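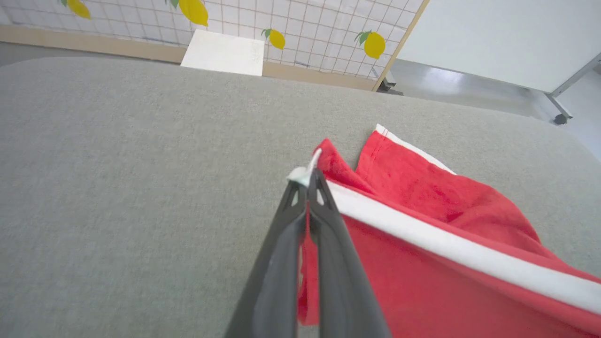
Folding red and white dish towels so the stripe ends up on the outside

Posted in Home > Laundry and Linens
356 views

Pondari

I have a stack of red towels with a wide white stripe and a thin white border on the edge. I'd like them to sit on an open shelf with the stripe showing on the front of each one. When I fold in half and in half again, the stripe lands inside on some and outside on others, depending on how I picked the towel up. I fold on a table, not on the bed, so space is not the problem. The shelf is 33 cm deep. Is there a set way to do this, or do I have to check each towel as I go?

Also, they were washed with white ones once and the white ones are fine, but I don't want to push my luck. Can they go in together from now on?

3 replies

Indrek Grigaitė

Start with the towel face down and flat. Find the stripe and put it on the side closest to you, running left to right. Smooth it from the middle out with your hand, because a wrinkle left under the first fold is still there at the end.

Fold the far edge toward you, but stop short of the stripe. Then fold the near edge up over it. The stripe is now on top. Turn in the left and right sides so they meet at the back, which means flipping the whole thing over first. When you flip it back you have a flat bundle with the stripe across the front.

Mine come out 18 cm wide this way. If yours are bigger, fold the sides in thirds. Do one, hold it up to the shelf, and then do the rest the same.

Pick the towel up by the border and not by the middle. If you grab the middle it bunches and you have to start over on finding the right side.

Nollora

i just roll them. stripe goes on last so its always on the outside. takes no time

Drorken

On the washing part. One wash with no pink doesn't tell you much, it depends on the water temperature. Wet a corner of the red, press it on a white paper towel and leave it for a few minutes. If there is color on the paper, keep them separate. I wash reds cold and on their own and I have towels from two Novembers ago with the stripe still white. Skip the softener too, they stop soaking up water.

Pondari

Thanks. Face down was what I was missing, I always started face up. Did the paper towel test and got a faint pink mark, so they will go in separately.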